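¿Un robot que pone flores en un jarrón? Vamos a mirarlo con lupa

Seguro que has oído que los robots van a hacer todos los trabajos. Suena muy rotundo. Antes de creértelo, conviene fijarse en una tarea pequeña.

En Plarau, un taller que prepara ramos artificiales para hoteles y escaparates, quieren saber si dos brazos robóticos pueden ayudar a montar los ramos. Coger una flor parece fácil. Tú lo haces sin pensar. Pero un tallo es fino, se dobla y casi nunca está colocado igual que el anterior. Un brazo tiene que encontrarlo, apretar lo justo y llevarlo hasta el cuello del jarrón.
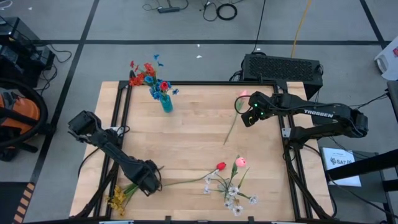

¿Qué dicen los que venden robots?

La empresa Gelelent, que vende programas para estas máquinas, promete en su folleto «100 ramos al día sin cansarse». Es verdad que un motor no bosteza. Pero el folleto no cuenta quién recoge la flor que se cae, quién cambia una pieza gastada ni quién decide que un ramo ha quedado feo. Eso lo hacen personas, y también es trabajo.

Haz la prueba en casa: coge 24 pajitas y mételas de una en una en una botella, usando solo dos dedos de una mano. Luego repítelo con los ojos cerrados. ¿A que cambia mucho?

¿Y qué pasa con la gente del taller?

Aquí hay que preguntar despacio. Algunas personas de Plarau dicen que les gustaría dejar de repetir el mismo gesto, porque al final de la tarde les duelen las muñecas. Otras temen que les den menos horas. Las dos cosas pueden ser ciertas a la vez.

También aparecen tareas nuevas: vigilar los brazos, enseñarles movimientos, pararlos si algo va mal. Suena bien – pero hay que aprenderlas, y aprender lleva tiempo. ¿Se paga ese tiempo? ¿Puede aprender todo el mundo o solo unos pocos? El folleto tampoco habla de eso.
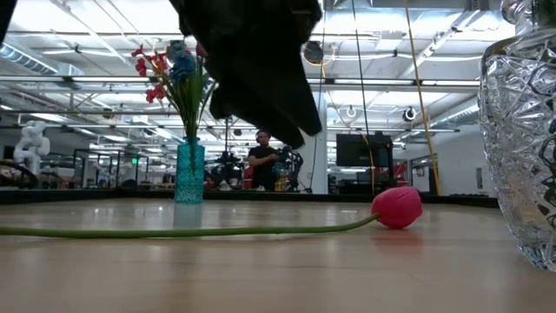 Un tulipán sobre la mesa, bajo los dedos de la pinza.

La próxima vez que leas que una máquina «lo hace todo sola», busca estas 3 respuestas: quién la prepara, quién la arregla y quién se queda con el dinero que se ahorra.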